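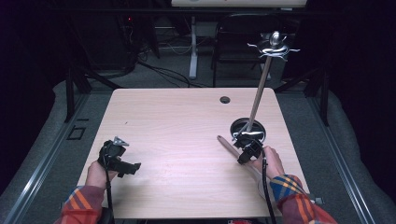 Both grippers at the bench, with the right one closed on a wooden dowel.

House rules for hand-held grippers, second go

Hello again from the Trikutari bench! A few of you asked for the recording rules in writing after the last catch-up, so I've typed up what we settled on, plus a couple of things I'm still dithering about. This replaces the sheet taped up beside the door, which dates from September and says some things we no longer do.

First up, cables. Each hand-held gripper has its own, and it should drop straight down past your hand and off the near side of the bench. Don't loop it round your wrist, and don't let the left one wander over to the right. If you feel a tug in the middle of a take, stop and start again. I know it's tempting to shake it loose and carry on (I've done it plenty of times), but that little shake ends up in the data and somebody has to find it later.

Second, the holes in the benchtop. They're grommet holes, they come with the desk, and we've decided they're fair game as part of a task as long as you write it down. A dowel standing up through a hole moves quite differently from one lying flat, so the task note needs to say which hole you used, large or small. "Dowel, large hole" is plenty. The Jidach folks label theirs by colour, which I quite like, but our stickers kept peeling off so we've gone back to words.

Third – and this is the one I'll be a pain about – clear the top between tasks. Anything that isn't in the task note comes off the bench. Mugs, tape, your phone, all of it. When I went back through our first 2,816 takes, 1,210 of them had something on the bench that wasn't in the note. Most were still usable, but sorting them took me the better part of a fortnight and I'd rather not do that again.

Sleeves got a long discussion. The Mathew guide wants plain dark sleeves only, and the old Dretholm checklist doesn't mention clothing at all. We've landed in the middle: wear what you like, checks and plaids included, but cuffs must stay clear of the jaws and you don't change your top halfway through a batch. If you get cold, finish the batch and then put the jumper on.

Long objects are where I'm still undecided. At the moment the rule is to close the jaws fully on the shaft before you shift it, and to keep your face well back if the top end has any sort of metal fitting on it. Should we set a maximum length as well? I lean towards yes, but I haven't got a number I'd defend.

The new rules start with the April 2019 batch, and we're aiming for some 2,000 takes in that one. Send me your grumbles before then, especially about the long objects. I'll print the final version and stick it up by the door, with better tape this time.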